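The Yellow Thing

I'd promised myself the playroom would be done by eleven, and at 11 on the dot I was sitting on the stairs eating a cold crumpet.
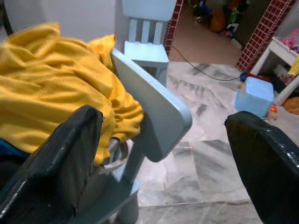
It was my sister's idea to sell the house in August. She'd had a man round from Zamitz who walked through with a clipboard and said buyers like to see floor. So, floor. I had two rolls of bin bags and a radio that only got one station, and I was going to find the floor if it killed me!

Toys first, I thought, because toys are easy. They aren't. Every one I picked up wanted a decision, and I put most of them back down a foot to the left. Then I thought I'd fold something – folding always makes me feel like a capable woman – and I took hold of the yellow.

I knew it straight away by the weight. Mum ran it up on the old Gritholm machine for my school play, when I was the sun and had one line, and I'd forgotten the line and just stood there being yellow until the curtain came across. She told everyone afterwards it was the best sun she'd ever seen. I hadn't known she'd kept it.

Well, I put it on. Over my jumper, it went as far as my elbows and stuck. I lowered myself on to the little blue chair (my knees came up round my ears) and stayed there, arms half up, while the radio did the shipping news and then something with a lot of trumpets.

My sister rang at four. She wanted to know how much floor we had.

"Loads," I said, and tried to reach the volume with my foot.

"And you've been strict?"

"Very," I said. Then the line came back to me, all of it, thirty-odd years late, so I said it to her down the phone.

"Good morning, everybody. Up you get."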